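Kostevden folding work table, white, reviewed 30 Jul 2018

I bought this table in February to replace a trestle that had started to sag in the middle. It cost $154 with delivery, and it came in one flat carton that I could shift by myself. The legs bolt on with the supplied key. Assembly took 30 minutes, mostly spent getting the last corner level.

The top is plain white and has a slight sheen. For small jobs it's a good colour. Clear plastic is the hardest thing to keep track of on any bench, and on the old brown trestle I lost less of it. On the Kostevden a clear strip lying flat nearly disappears in strong light, while anything with a bit of green in it, like a marker, shows up straight away.
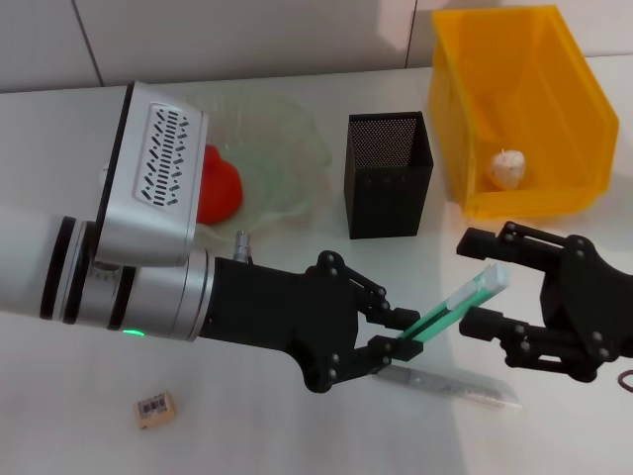 Cleaning is easy enough. Ballpoint comes off with a damp cloth, and marker needs a dab of methylated spirits. I tried the Grelau bench spray as well and it left a film that had to be wiped twice, so I've gone back to the cloth. There is one faint grey scuff near the front edge that hasn't come out with anything.

Stability is fair. Leaning on the long side with both elbows gives a small wobble, less than the trestle had. The maker rates the top at 200 kg, which I haven't tested. If your floor is uneven you'll want to buy adjustable feet, as the ones supplied are fixed plastic caps.

I keep mine pushed back to the wall. The top doesn't have a lip, so pens do roll off the front. A plastic bowl is enough to hold the small bits, and a drink bottle stands steady towards the right.
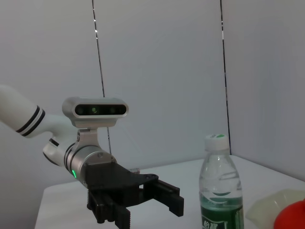

I also looked at the Schwaiger bench, which is heavier and has a drawer, but it was well over my budget and the top was a dark grey I didn't want. The Fleditum is cheaper and noticeably narrower.

Two complaints. The instructions show the leg brackets the wrong way round in step 2, and the carton had no spare bolts. I'd still buy it again at the same price.

Rating: 4 out of 5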